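Notebook, flyer archive – entry 01/04/2021

Started in the morning with the second box from Radanley. Na-rae had opened it already in December and put the sheets in sleeves, but the numbering was not continued, so I took it up again at 2842. The box holds leaflets that residents found on their doorsteps or under windshield wipers and gave to the neighborhood office. Most are one page, black print, folded twice.

I read 14 of them today. It is slow work, and not pleasant. Five repeat the same text against the Jewish families on Manzano Street, with small changes in the last paragraph. I think these come from one master file, because the same typing mistake (a double comma) is in all five. Two others are aimed at the mosque and use a different typeface. I wrote them on a separate list and I do not want to connect them with the first group only because they were in one box.

Question for Ismail: do we record the street where a leaflet was found, or only the district? The donors' agreement says "location", and this can be read in both ways. A full address could lead somebody to the family. For now I write the district in the shared table and the street in my own paper list, which stays in the locked drawer.

Tura crashed when I saved the scans at the high setting. At the lower one it was fine, but the fold lines become darker and they go through the letters. I will try again with the pages pressed under glass overnight.

Called the Fullanon community center. They have more sheets from the same weeks and would like to keep the originals and send us copies. I said yes, but asked them to write on the back of each copy who found it and when. Na-rae thinks we should visit and scan there. She is probably right, the copies they sent before were very gray.

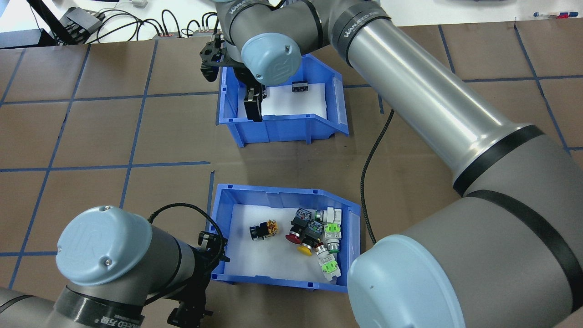
Sorting rule, so that we all do it in the same way: one leaflet text, one group, and never two groups open on the table at the same time. Last month I mixed sheets from two streets and needed an afternoon to separate them. Each group should have its own bin with clean white paper on the bottom, like the blue ones in the photo, and the tabletop should be marked in squares with tape so that every bin goes back to its place. The label goes on the bin and not on the paper, the paper gets changed.

Still open:
– answer from Ismail about the addresses
– glass plate for pressing
– second reading of the five Manzano Street sheets, by somebody who has not seen my notes
– ask Na-rae where the envelope from the first donor is, I could not find it in the box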